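Skisora withdraws Wilter 8 motion package after grip confirmation fault

CHIN - Skisora has withdrawn version 8 of its Wilter motion package for tabletop robot arms. The company found that the software can report a part as held when the gripper has not closed on it. Customers running the version are asked to return to the previous release until a corrected package is issued in September.

The fault was found during simulated pick-and-place testing at the company's Chin office. No injuries have been reported. One customer, component supplier Limach, reported a damaged fixture plate after an arm carried out a placing move with no part in its gripper. The arm was behind a guard at the time and was stopped by its force limit.

Cause of the fault

Wilter confirms a grip by comparing the commanded finger position with the measured finger position. If the fingers stop short of the commanded position, the software assumes that a part is between them and allows the arm to lift.

In version 8, the comparison could be made before the fingers had started to move. The fingers were then still open and therefore short of the commanded position, and the software read this as a successful grip. The arm lifted with the gripper open and went on to the next step.

The error depends on timing. It occurs when a close command is sent while the wrist is still settling at the end of a fast approach. On slower approaches the fingers have time to respond and the check works as intended. Skisora's release tests used slow approaches only, and the fault was not detected before shipping.

A second fault was found during the same investigation. After a false grip confirmation, the planner removed the part from its list of obstacles on the table, as it would for a part that had been picked up. Later moves were then planned through space the part still occupied. In simulation this led to contact between the gripper fingers and blocks left on the tabletop.

Tests carried out

Skisora repeated the pick cycle 2,000 times in simulation, varying the approach speed, the block position and the angle of the block to the gripper. Numbered blocks were used so that each logged pick could be matched to the part concerned. False confirmations appeared only at the upper end of the approach speed range. Changing the angle of the block had no measurable effect.

The results were then checked on a physical arm at reduced force, with the same outcome.

Action for customers

Customers using version 8 should:

Stop automatic cycles and restore the previous version from the controller backup.

Check placing stations, fixtures and gripper fingers for contact damage.

Keep controller logs from any cycle in which a part was reported as placed but not found.

Where the earlier version cannot be restored at once, approach speed should be set to the low range and a settling delay of 2 seconds added before the close command. This is a temporary measure. It does not correct the obstacle list fault, and guards must stay in place while the arm is powered.

Corrected release

The corrected package will require finger movement to be measured before a grip can be confirmed. It will also keep a part in the obstacle list until the lift has been checked a second time - at present the part is removed as soon as the first check passes. Fast approaches have been added to the release tests.

Limach will run the package on one arm before general release. Skisora will notify registered customers directly when it is available.

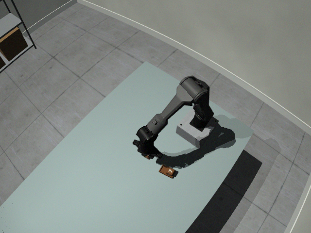
By the Skisora Press Office

Simulated Wilter test station with the gripper open above the table and block 7 on the surface.

Skisora develops motion software for tabletop robot arms. Service questions about this notice should be sent through the customer portal under the heading Wilter 8.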